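Grundden planner: your questions answered

We get a lot of lovely emails about Grundden, our task planner for small manipulation set-ups, and the same handful of questions keeps coming round. Shadi Najjar and I have gathered them up for the June 2024 release, so do have a read before you write in – though you're always welcome to write in anyway!

What does Grundden do, in a sentence or two?
It takes a goal such as "put the pot on the other burner", breaks it into short skills, and hands each one to your controller in turn. It doesn't drive the motors itself. That part belongs to Livex, our control layer, or to whatever you already have and are fond of.

Do I need a full kitchen to try the cooking tasks?
Goodness, no. A toy one does very nicely, and our starter set has 69 tasks written with play kitchens in mind. You'll want a lidded pot and a couple of clearly marked burners, and a few hanging utensils if you fancy the harder ones (the thin handles are quite a challenge).

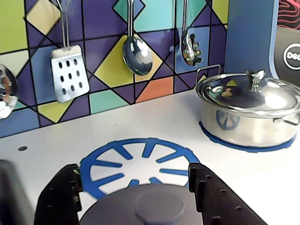 The gripper over one printed burner, with the lidded pot on the other.

My perception module keeps finding two pots. What's going on?
Very likely it's a reflection. Polished steel picks up whatever is near it, and a brightly patterned backsplash gives the detector plenty to get excited about. Try raising the merge threshold in the perception settings first. If that doesn't settle it, Awuor Khaemba has written a good long guide to masking shiny surfaces, and it's in the docs folder.

Can the planner cope when the gripper hides part of the target?
Usually, yes. It keeps the last confident estimate for 2 seconds before asking for a fresh look, and you can lengthen that if your arm is on the slow side.

How much data was the default skill model trained on?
3,330 episodes, of which 113 were set aside for testing.

Will my January configuration files still work?
They will, once you've run the converter. Please keep a copy of the old ones – Dinesh Sengar would like me to say that twice.

Where do I report a bug?
On the Givton tracker, with your log file attached.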